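Ticket: low battery chirps continue after battery change, upper corridor
Site: Rillside
Raised by: site office
Handled by: Devwood maintenance desk
Status: Closed, one follow-up open
Priority: Normal

Problem as reported
Three smoke alarms on the upper corridor are giving a short chirp every minute or so. Batteries in all of them were changed at the start of March from the stock in the store cupboard. The chirp stopped for a couple of days and then came back. Residents have asked for it to be sorted before the night shift. The alarms are the Breltell mains type with a 9-volt backup. Green mains light is on at all of them.

First reply from desk
Please press and hold the test button on each one for 10 seconds and tell us whether it sounds at full volume. Also check the battery drawer is pushed fully home. On this model it can look shut and still be sitting a couple of millimetres out.

Site office
Test done. Two sound at full volume, the one by the linen room is noticeably quieter. Drawers all look shut. Chirp is still there on all of them. Heads were vacuumed while the steps were out, no difference.

Desk
Thanks. Can you say where the batteries came from? The order sheet shows 9-volts from Demissie last autumn but nothing since. Were they out of the new carton or from the loose tub on the shelf below?

Site office
Not sure. Whoever did the change took them from the cupboard. The tub has a mix in it, some of them probably from the old door chimes. Will not use the tub again until it has been gone through.

Visit notes, 2.15 pm
Attended with meter and steps. Took the batteries out of all the alarms and read them off load, then with the small test load on for 5 seconds.

Linen room: 7.4 V, drops to 6.1 V under load. Fail.
Stair head: 8.3 V, drops to 7.2 V. Fail.
End window: 8.4 V, drops to 7.3 V. Fail.

None of these match the ones in the carton. Different make, and one has a bit of old tape residue on the side. So the change in March was done with part-used stock out of the tub.

Fetched the white box from the cupboard to fit from that instead. These are Bexel 9-volts, silver with a purple band.

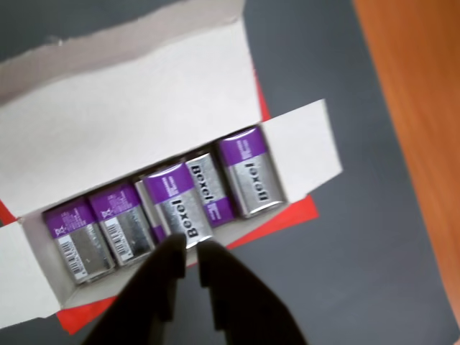
Bexel 9-volts in their box.

They don't all go in the same way up, so look at the terminals before offering one to the drawer. The Breltell drawer will take a battery the wrong way round if pushed hard enough and then it bends the contact. The end window alarm had a slightly bent contact already, straightened with small pliers, seats properly now.

Metered each one before fitting. All above 9.4 V off load and none fell below 9 V with the load on. Fitted one to each alarm, closed drawers until the click, held test buttons. All at full volume including linen room. Stayed on the corridor while doing the door closers and heard no chirp.

Old batteries taped over the terminals and taken away for recycling. Please don't put loose 9-volts in a drawer or a pocket with keys or coins, the two terminals are next to each other and will short.

Site office
Quiet overnight. Quiet again this morning. Can we bin the tub?

Desk
Not in general waste. Tape the ends and leave it for the next collection. If you want to keep anything from it, it needs to go on the meter first, and anything under 9 V off load is not to go in an alarm. Fine for a wall clock or a torch that takes one.

For next time: write the month on the battery with a marker when it goes in. Same month on the sheet inside the cupboard door.

Follow-up (open)
Linen room alarm is older than the other two and the label on the back is hard to read. Replace date could be this year. Will bring a spare head on the next visit and swap it if the date is up.

Main ticket closed. Reopen by replying if the chirp returns.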